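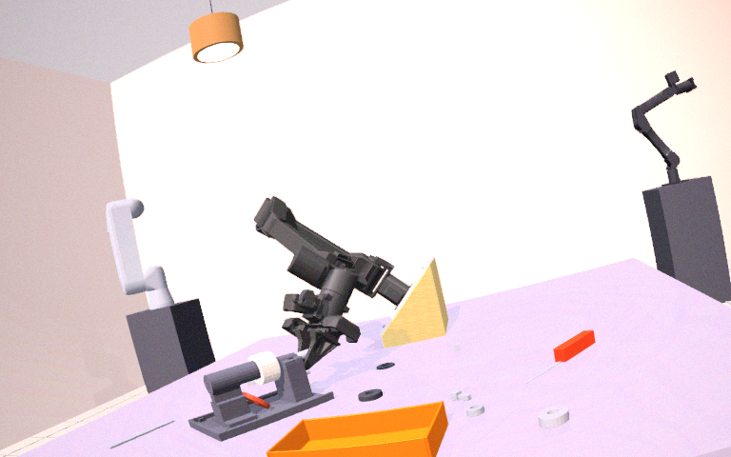

Huvcombe, 20 Aug 2019

The bus data is out! If you've been reading these notes for a while you know how long I've been going on about this, so forgive me a little cheering. As of this morning, anyone can download the full stop list and timetable for all 13 routes the city runs, in a plain spreadsheet, with no form to fill in and no email to a person who is on vacation until Monday.

Credit where it's due: Sylvie McIntyre in the transit office pushed this through, and she got the license changed too. The old one said you could look at the data but couldn't republish it, so the folks in Iltley who wanted to put our timetables next to theirs had to type everything in by hand (they did, for 40 stops, and then gave up). The new license lets you copy it, change it and sell what you make from it, as long as you say where it came from.

A few things to know before you dive in. The stop names don't always match the signs on the street. Eren Road shows up under two spellings, and I've already reported that one. The school routes are in a separate file, which I missed the first time and spent a good half hour looking for. And the files will be refreshed every 30 days, so if a route changes mid-month you may be looking at old times for a while — check the date in the first row.

What's not there yet is ridership. I asked, and the answer was December, maybe, once they've worked out how to group the numbers so that no single rider can be picked out at the quieter stops. I can live with that.

The city's portal still runs on Kolura, and the search box still hates more than one word. Type "bus" and scroll to result 9. If you build something with the files, even a scrappy little map, write and tell me and I'll link to it in the next issue.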